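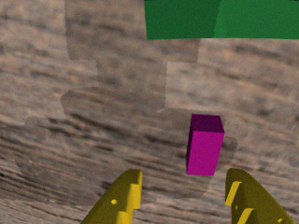
The robotics unit at Halden opens its doors to visitors for one afternoon in October. It takes up the ground floor of an old seed warehouse, and by 2 o'clock the bicycle rack outside was full. Most people had come from the town. A few had travelled from the firm's customers, among them two packers from Flukport who wanted to know whether a cheap arm could be taught to sort their samples.

The afternoon was mostly about simulation. Halden's staff build a room on the computer, put an arm and some coloured blocks in it, and let the software practise picking them up. A practice run costs nothing but electricity, and a dropped block hurts no one. The current project, called Husent, has been through around 2000 attempts since the summer. Every one is stored, including the bad ones, and visitors could ask to have any of them played back on the large screen.

The first demonstration dealt with the approach. The arm has to bring its open fingers down on either side of a block without knocking it, and the engineer at the keyboard slowed this part down several times. Shadows caused a good deal of trouble early on, she said. The software sees through a small camera view near the gripper, and the arm's own shadow falls across the wood grain just where it needs to look. An earlier version was trained with no shadows at all and did badly when they were switched on. 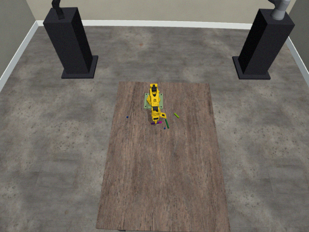
Husent's room is a plain one, and the staff like it that way. Extra detail slows the computer, so the walls are bare and the floor is a simple mottled grey. The small yellow arm stands towards the far end of the table on its pale green plate, with two more arms, only partly in view, on black pedestals behind. One visitor asked why so much table was left clear at the near side. The answer was that the pieces are put in new places for each run, and some layouts use all of it.

After tea there was a session on moving from the screen to a real bench. This is due to start at Phetsri, the firm's second site, early next year. The first test will use 41 layouts and allow 20 seconds for each pick. Friction is the main worry. The engineers can set it to any value they like in the software, but a real block picks up dust and grease.

The packers from Flukport stayed until the end and left with a parts list. Halden plans another open afternoon in the spring, and places can be booked at the front desk.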